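Disard work table, white top, 6 ft. Updated September 13, 2020. Prices are on the Grurgate list, ask for the current one, the old PDF going around has last year's numbers.

Short version: flat white table for folding, sorting, mending, wrapping, whatever you do standing up with cloth. Plain top, no lip, no drawer under it, no printed grid. People ask for the grid every month. We don't make one.

## What you get

- One top, white, matte
- Four legs, bolt on, adjustable feet
- Crossbar for the back pair
- Bag of hardware (two spare bolts in there, keep them)
- Hex key. It's a cheap one. Use your own if you have one

Item number 639 for the standard height, 961 for the tall. Same top on both. If you order the wrong one we can swap just the legs, you keep the top, much cheaper to ship.

## Size and weight

Top is 6 feet long, 30 inches deep. Ships flat, 57 pounds in the box. Two people to carry it up stairs please. One person can do the assembly but get help flipping it over, the legs act like levers when its upside down and you can rip a bolt insert right out. Tomás Brennan in our shop did this to a demo table and we still have the top leaning in back with the hole in it.

Tall version is for folks who fold on their feet all day. Standard works sitting or for a kid's craft table. If you're over six feet tall and on the fence, get the tall.

## The top

Matte finish so the overhead lights don't bounce back at you. This was the big complaint with the old Clastcombe top, glossy, and after an hour of sorting whites you'd have a headache. Also cloth slid around on it. The matte one has a little grab. Not a lot. A towel stays put while you square up the corners, and you can still push a pile across with your forearm.

Why white: stains. You see a spot on the table before you set something clean on it. Works the other way too, lint and dark thread show up right away, so you'll be wiping it more than you think. A few customers wanted gray for this reason. We did a small run in March and sold hardly any, so gray is done.

Edges are rounded over on all four sides, no sharp corner to snag a knit. If you feel a rough spot on the edge out of the box, tell us, that one got past inspection.

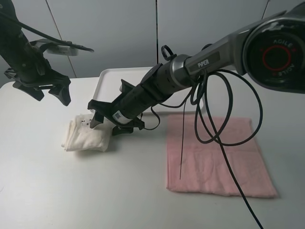 Wipe down with a damp cloth and plain dish soap, then a dry one. No bleach straight on the surface, it yellows. No scouring pads. Ink comes off with rubbing alcohol if you get to it the same day. Fabric dye usually doesn't come off, put something down first.

Irons: no. The top is fine with a warm stack out of the dryer, not fine with a hot iron set flat on it. Use a pad, a thick one. A folded bath towel is not thick enough, we tried it, left a shiny patch the shape of the soleplate. Heat marks are not covered.

## Using it for folding

Hyun-seo Hyun runs our demo days and has opinions on this, so passing them along.

Leave one end of the table clear and work toward it. Unfolded stuff on your weak-hand side. Fold in the middle. Done pile goes on the far end, and stop when it gets wobbly, start a second one.

Small cloths first. Washcloths, napkins, dish towels. They get lost under the big stuff otherwise and you end up refolding.

Shake out anything that came out of the basket in a ball. Lay it down, flatten from the middle out, then fold. Flattening from the edge just chases the wrinkle to the other side.

Sheets: 30 inches deep isn't enough for a king. Fold it in the air in quarters first, then put it on the table. For sheets all day you want two tables back to back, they line up fine, bolt-together plate is sold separately (ask, it's not on the list yet).

## Where to put it

Against a wall is OK, leave an inch or so for the crossbar. Away from the wall is better if two people are folding. Level the feet AFTER it's in its spot, not before. Each foot turns by hand, clockwise is up, lift the corner a little so you're not fighting the weight.

On carpet it rocks a bit till the feet settle. Check the bolts again after the first week. Everybody skips this and then emails us about the wobble. Snug them with the hex key, a quarter turn usually does it. Don't crank on it.

Max load is on the sticker under the top. Don't sit on it, don't stand on it to change a bulb.

## Compared to the others

Grurgate bench: heavier, has a shelf, costs more. Better if you need storage underneath. Hard to move once its built.

Chaudhary folding-leg table: lighter, stores in a closet. Fine for once a week. Legs have some flex, you'll notice it if you lean on the thing.

Disard: in between. Stays put, still comes apart with one tool when you move.

## Shipping, returns, parts

Ships from the Grurgate warehouse. Top and legs come in the same box. If a corner's crushed on arrival, take a photo before you unpack the rest and send it to Dong-geon So in parts, he'll usually send a new top without making you return the old one.

Returns 30 days, box has to be the orignal one. We can't take it back with the feet missing.

Spare feet, bolts, crossbars, leg sets all in stock. Tops come and go, call first. Maximiliano Moya handles bigger orders, laundries, shelters, school costume rooms etc. Lead time on those is longer, ask him early.

Still to come on this page: assembly sheet, the new one with the corrected step 4 (old one has the crossbar backwards, sorry). Si-woo Moon is redrawing it. Until then follow the sticker on the crossbar, arrow points to the floor.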